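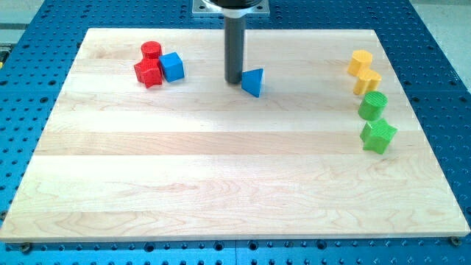

Anville Blocks is a set of small solid-coloured blocks for sorting and laying-out work, together with the notes that go with it. The colours are red, blue, yellow and green, two blocks of each in a standard layout, and the shapes are mixed on purpose. A layout can put like with like or push two blocks of one colour close together, as with the red star standing directly in front of the red cylinder, where from some angles the pair can pass for a single piece. The blue cube next to them is turned at an angle, and the layout sheet should record that as well.

Home Layouts Blocks Changes Contact

19 May 2025, by Rosine Millet
3 min read

## Contents

- `layouts/` has 288 layout sheets, one text file each
- `blocks.csv` lists colour, shape and storage tray
- `CHANGES` is kept by Romain Gaillard

## Setting out

Use the pale strip-wood board, flat on the table. Wipe it before you start. Blocks may touch. Leave the cylinders upright unless the sheet says otherwise.

Write positions as seen from the broad edge of the board: back, front, left, right. Older sheets used compass points and 169 of them have been rewritten. The rest will be done in July.

## Known problems

- Sheets from the Pons series give colour but no shape.
- "Star" and "cross" were mixed up in a few early entries. Check against `blocks.csv`.
- Turned cubes are marked "angled" with no figure in degrees.

## Storage

Blocks go back in the Gekevik trays by colour, then shape. The board is stored flat, never on its edge.

Send corrections to Romain with the sheet number in the subject line.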